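Serving counter and utensil inspection – Camargo canteen
Period: March
Checked by: Aniela Kubiak
Countersigned: Senad Vidmar

1. Counter clear height, 700 mm minimum. Pass.
2. Knife rack locked outside service. Pass.
3. Hand wash station stocked. Fail – towel dispenser empty. Refilled 7 a.m.
4. Ladles and tongs free of cracks and burrs. Pass.
5. Tabletops free of splinters and raised grain. Pass. Re-oil before next check.
6. Serving spoons: stem seated firmly in handle sleeve, no movement when twisted by hand. Pass with comment.

Comment on 6: the joint between stem and sleeve can trap food residue. Brush it before each dishwasher cycle. Withdraw any spoon with play at the joint and tag it for I. Brunner.

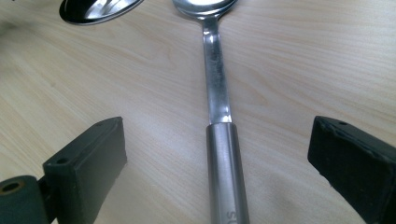
Item 6. Serving spoon, stem-to-sleeve joint.

7. Spare utensils stored covered. Not checked – store locked.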